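Wednesday, late afternoon
Bench notes, cord sorting

Started again on the tubs after lunch. I said in September I would give the color system a fair try before complaining about it, so this is me giving it a fair try, and the complaints are further down.

The idea, for whoever reads this after me: cords live in tubs by color of tub. Dark cords go in white, reddish brown goes in yellow, and string and thread go in teal. The scheme came out of the Cludomeck storage sheet, page one, which promises that "a cord with a home is a cord you can find." I would like to see the cord they tested that on. Whoever wrote it has never had to get one length out of a tub when its neighbor wants to come along too.

First problem, same as last time. A tub doesn't sort anything. It holds a tangle in a rectangle. If you drop a cord in loose it stays loose, and if you coil it first, you have already done the part that mattered and could have hung it on a nail. Velimir Stan thinks I'm being unfair and that the walls of the tub do keep the coils from wandering across to each other. Maybe. I'd want to see it hold up over a month of people reaching in.

Second problem is the thin stuff. String and thread grab onto anything, themselves first. Teal is supposed to take them. I don't believe a tub that deep is right for something that light, and I said so when we ordered. You end up fishing. A flat card with a notch at each end would do it better and cost nothing.
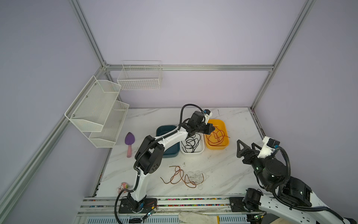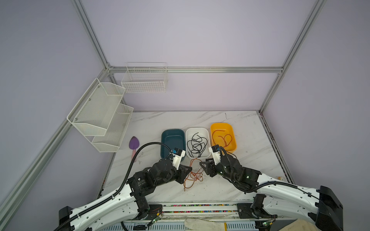
Both from Wednesday. White tub has the black, yellow has the reddish brown.

Third problem is the wall storage. The sheet calls for "vertical overflow," and we bought into that, so now there's the two-level mesh shelf and the wire basket and I can't see what either one does for cords. Thin string will go straight through mesh and hang there. The basket might be all right for thick black cord if it's tied first. I have asked twice what the overflow is supposed to be overflowing from. The answer both times was that it would become clear.

The order number on the mesh pieces is 3023, in case someone wants to send them back. I'm not going to push for it yet. Braltia wants them in the original carton and I have a bad feeling about the carton.

What I tried or looked into this week:

Coil over the hand, drop in, leave alone. Fine on the black. The reddish brown is springy and opens up as soon as you let go, then an end creeps up over the rim. I have no faith in any method that depends on the cord cooperating.

Coil and tie with a scrap of the white thread. Better, except now there is thread in with the cord, and the whole point was to keep thread out of there. Also you need two hands and your teeth.

Figure eight. Velimir swears by it. It does come out of the tub cleaner, I'll give him that. It also takes long enough that no one will do it on a Friday, so I'm counting it as a method for people being watched.

Reusable ties from Aerts. Haven't tried them. The leaflet claims each one is good for 2000 openings, and I would love to know who sat there and did that. Asked Farnville stores for a pack of 64, which seems to be the only size they carry. If they turn up I'll do the black cord first, as the easy case, and then the reddish brown, which is the one I care about.

Lengths: stores says all the brown is cut at 2000 mm. I measured a piece and it was short. Measured another, also short, by a different amount. So either the cutter is off or somebody has been trimming ends and not writing it down. If it's you, write it down. I'm not cross, I just can't label a tub with a length that isn't true.

Labels, while I'm on it. The sheet says color makes labels unnecessary. That works until one person in the shop calls the yellow tub orange, and we already have one of those. I'd put a strip of tape on the front of each with the contents in marker. Velimir says the tape will peel. Then we put on more tape.

The purple and pink garden thing that goes with the planter box should go back to the planter box. It has no connection with cords. I moved it last time and it came back.

Where I've landed for now: keep the three tubs, tie before dropping in, cards for string and thread, forget the mesh. I don't think the colors help. I don't think they hurt much either. If anyone has found a cord faster under this system than they used to, I'd like to hear about it, with the cord in hand.

To do
- cut cards for thread, cereal box is fine
- chase Farnville about the ties
- measure the rest of the brown before it gets mixed in
- tape and marker, front of tubs
- ask again about the overflow

Stopped at 5:40. Velimir has the bench tomorrow morning, so please leave the reddish brown alone until I've measured it.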